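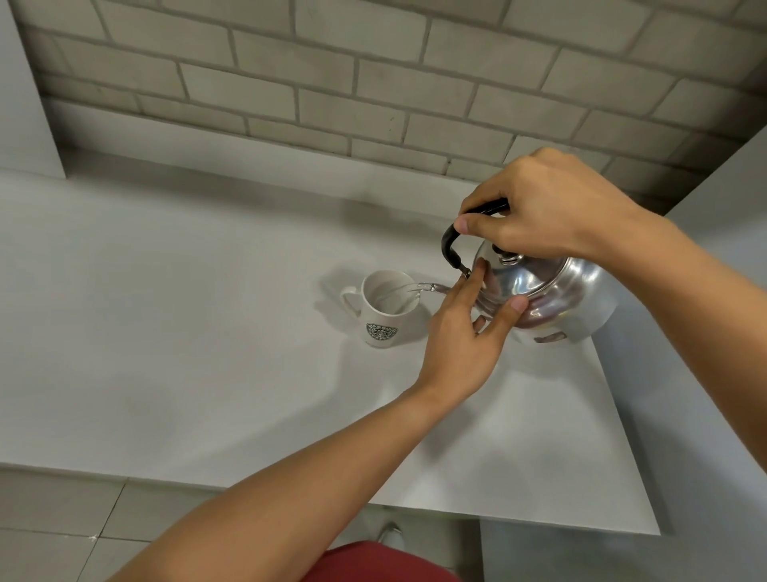 How Does a Town Buy a Robot?

Suppose the town library in Rultdale wants a robot that can make tea for visitors. Robots cost a lot of money. Before anyone spends it, there is planning to do.

The first step is to write down the job. "Make tea" sounds like one job, but a robot needs it split into small ones. It must find the kettle, take hold of the handle, lift, tip, stop tipping, and set the kettle down again. Each small job goes on a list.

The list helps people choose parts. A robot that only pushes buttons can have one simple arm. Pouring from a kettle can be done with two hands, one on the handle and one steadying the body. Two arms cost more than one, so the planners have to decide if the second arm is worth paying for.

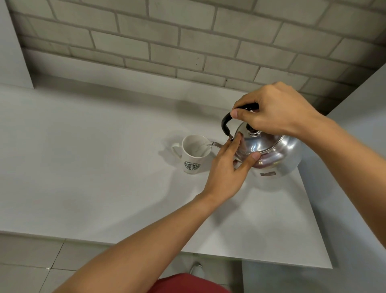
Couldn't they just buy the cheapest one, asks a reader from Vanness. They could, but the price on the tag is only part of the cost. A budget is a plan for all the money, and a robot budget has lines like these:

The robot itself
Grippers, which are the robot's hands
Spare parts
Electricity
Lessons for the people who will work with it
Repairs

Say a spare gripper costs 800 dollars and the library wants two. That comes to 1,600 dollars before the robot has poured a drop. If the money runs short, the library may save up for another year or rent a robot for a while.

The planners also measure the room. How high is the counter? Can the arm reach the back of it? Is there a wall the elbow might bump? A robot that doesn't fit is no bargain.

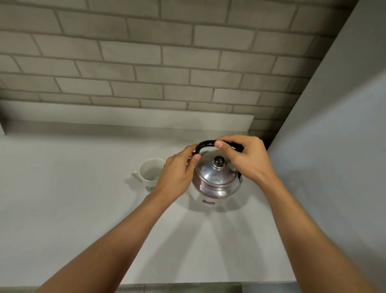 Both hands on the handle of the kettle.

Next comes a test. The library in Arkham asked for 20 practice pours before it would sign anything. The testers used plain cold water and wrote down every spill.

Last of all, someone compares the offers from different sellers. They look at the price, the test results, and how long repairs take. Then the library picks one and places the order.

Words to know
Budget: a plan for how money will be spent.
Gripper: the part of a robot that holds things.
Offer: a seller's price and promises, in writing.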